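I finally quit buying coffee on the way to work. It took me until May to admit what it was costing, and then Ilze Kļaviņa from the Krawczyk office told me she'd saved 523 dollars by bringing a thermos. 523! I went home and dug mine out that same night.

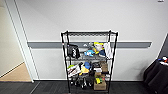

The wire shelves, top one still free.

The first week was rough. I bought the cheap Melar beans and they tasted like a wet box, so I switched to the dark roast from Jelholm and now I'm a happy woman - maybe a little too happy by ten in the morning.

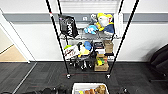 I grind it the night before, which I know is a crime to some of you. Sorry! I'm not getting up any earlier. If you have a favorite bean under 31 dollars a bag, leave it in the comments.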